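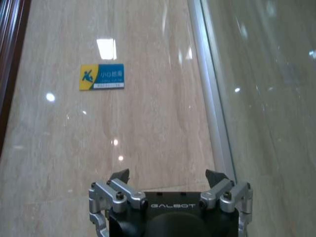

Última modificación de esta página: 12/12/2025

Asunto: Re: superficie quemada en la ladera de Ullau

Estimados colegas:

Muchas gracias por la respuesta. He comparado otra vez las dos escenas del satélite, la anterior al incendio y la posterior, y obtengo 690 hectáreas quemadas. Mi duda es sobre la parte norte, cerca de Villell, donde había una nube delgada en la imagen de junio.

Villell escribió:
> En el mapa que tenemos nosotros salen 600 hectáreas. ¿Has incluido
> el matorral al otro lado del río Son? Allí el fuego no pasó,
> según los agentes forestales.

Sí, lo había incluido, y creo que es mi error. El suelo de esa zona es muy oscuro y el índice lo confunde con ceniza. Si quito esos polígonos, que suman 37 hectáreas, todavía queda una diferencia que no sé explicar. ¿Alguien puede decirme qué umbral utilizaron en el mapa de Grirkham? Yo puedo repetir el cálculo con el mismo valor y enviar el archivo a la lista.

Disculpen si alguna expresión no es correcta.

Un saludo cordial,
Eun-ji Kang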